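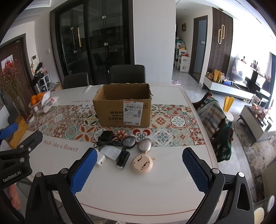
Vekosside Institute, Robot Learning
Handout 9: Learning from Hand-Held Gripper Demonstrations

1. Background

Teleoperation ties data collection to a laboratory. With a hand-held gripper, a person may demonstrate a task in any home, and the camera on the tool records a view close to the one a robot will later have at its wrist.

2. The Jaltolley study

The study collected 318 demonstrations of placing small household items in a box. Policies trained on the full set completed 85 percent of test trials. Grasps on coiled cables accounted for most failures.
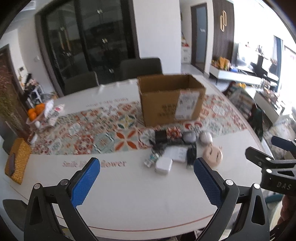 Figure 1. Open jaws with blue finger pads; box and small items on the table.

3. Points for review

Students should be able to explain why the jaw opening must be recorded with each image, and how a second gripper changes the action space.

Reading: Đorđević, sections on calibration and time alignment. Written answers, 15 lines at most, are due in March.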